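Alenix Transform Library, Product Page
Home > Libraries > Geometry > Alenix Transform

Position, rotation and scale for 3D scene objects, in one class.

Overview

Alenix Transform is a compiled library that stores and combines the position, orientation and scale of objects in a 3D scene. It is sold as a separate component and does not need the Alenix renderer. The library is supplied with a full reference, a tutorial in 21 short chapters and the source of every sample program.

The programmer works with named operations (move, turn, scale, pivot, attach). The 4x4 matrices are held internally and can be read or written directly when another package requires them. Matrices are stored in column order. A flag on the export call switches the output to row order.

What is in the package

Core library, static and shared builds
Header files and import libraries
Language bindings for C++, C# and Python
Scene inspector (desktop program, see below)
Tutorial and reference, HTML and PDF
Sample programs with project files

Rotation

Rotations are stored as unit quaternions. Euler angles are accepted as input in any of the twelve axis orders, and the order must be given in the call. There is no default order. Earlier releases assumed X-Y-Z, and code written for those releases will stop at compile time with a message naming the line to change.

Angles are in degrees in the public interface and in radians in the low-level interface. The two interfaces are in separate namespaces. Do not import both into one file.

Repeated small rotations cause a quaternion to drift away from unit length. The library renormalizes after every 300 combined operations on the same object. The interval can be changed or the step turned off with SetRenormInterval. A value of zero means off.

Parent and child objects

An object attached to a parent takes its position relative to that parent. Detaching an object keeps its world position unless the KeepLocal flag is set. Attaching an object to one of its own descendants returns error 1439 and leaves the tree unchanged.

World transforms are calculated on request and cached. Moving a parent marks all children as out of date. The children are recalculated the next time one of them is read. Programs that read every object on every pass gain nothing from the cache and may turn it off to save memory.

Non-uniform scale on a parent combined with rotation on a child produces shear. The library keeps the shear in the world matrix. It cannot be split back into position, rotation and scale, and Decompose returns false in this case. Lazăr, the separate decomposition add-on, handles sheared matrices by polar decomposition and is ordered under its own part number.

Scene inspector

The inspector connects to a running program and lists its object tree. Selecting an object shows local and world values side by side. Values can be edited while the program is paused. Edits are not written back to source files.

The tree view shows up to 300 objects per page. Larger scenes are paged, and the search box covers all pages.

File formats

Transforms can be saved as plain text or in the Purneck binary format. Text files are larger and can be compared with ordinary tools. Purneck files written by one release can be read by any later release. Reading a newer file with an older release is not supported.

Requirements

64-bit Windows, Linux or macOS. A compiler with C++17 support for the C++ binding. Python 3.9 or later for the Python binding. The inspector needs a display of at least 1280 x 800.

Licensing

One license covers one developer on any number of machines. Programs built with the library may be distributed without further payment. The inspector may not be distributed. Site licenses are available through Atard, the reseller for orders on account.

Moving from an earlier release

Install the new release in a separate folder. Rebuild, correct the axis order messages, and run the checker supplied in the tools folder. The checker reports calls whose meaning has changed but which still compile. There are two of these, ScaleBy and LookAt, and both are covered in the migration notes.
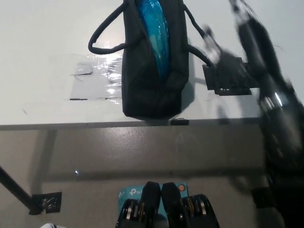
Page last changed: December. Page maintained by Cempaka Tuhumury, Documentation.

Support

Each license includes one year of support by e-mail. Reports should give the library release, the compiler and its version, the operating system, and the shortest program that shows the fault. For numeric faults, attach the matrix in full precision. Output from the inspector is rounded for display and should not be used for this purpose.

Related items

Lazăr decomposition add-on
Purneck file viewer
Printed tutorial, spiral bound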